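Open day at Ivisska, Canberg

I went to the Ivisska open day on Friday because my sister-in-law had a spare ticket and because I've been buying secondhand building bricks for years and wanted to see how a place that sorts them for a living does it. The flyer promised "every brick checked by hand since 1919." I have my doubts about that date. The oldest thing I saw in the building was a radiator.

You come in through the shop, and you go out through it too. The tour group was too big for the corridor, so those of us at the back missed most of the talk about washing. What I caught was that used bricks arrive in sacks, get washed, get dried, and then go upstairs to be split by color and after that by shape. Our guide, Viktória Gál, said there are 277 shapes on their list. I asked to see the list and was told it was being updated.

Upstairs is the sorting room, with big pale tables and bright plastic trays. The color part seems to work. The tray I stood over longest was blue, with ribbed sides, and everything in it was orange. Shape is another matter. Long bricks, square ones, a wide flat one and several very small ones were all lying in together, and a teal-green bin with an open front stood next to the tray, tilted a little.
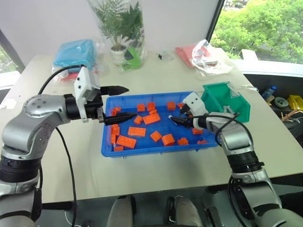

Ifeanyi Tijani thought I was being unfair, and told me on the stairs that color first is the only sensible order, that he had tried it the other way at home with his kids' bricks and given up before lunch, and that small pieces always sink to the bottom whatever you do. Maybe so. I'd still do shape first. Your eye finds an orange brick in a mixed pile in no time, but a small one hiding beside a bigger one of the same color is a pain.

The packing room was closed. We looked at it through the door glass for a minute and moved on. I had hoped to find out how they check that a bag marked "mixed orange" has a fair spread of sizes in it, as my last one was nearly all tiny pieces. Viktória said they go by weight. That explains my bag.

Back in the shop a Clotar starter bag was $41, with the open day discount already taken off. I put it back. The coffee was $2 and came from a machine by the door. Bárány, across the street, does a better one and has chairs.

Next open day is in April. Parking is behind the building and fills up early.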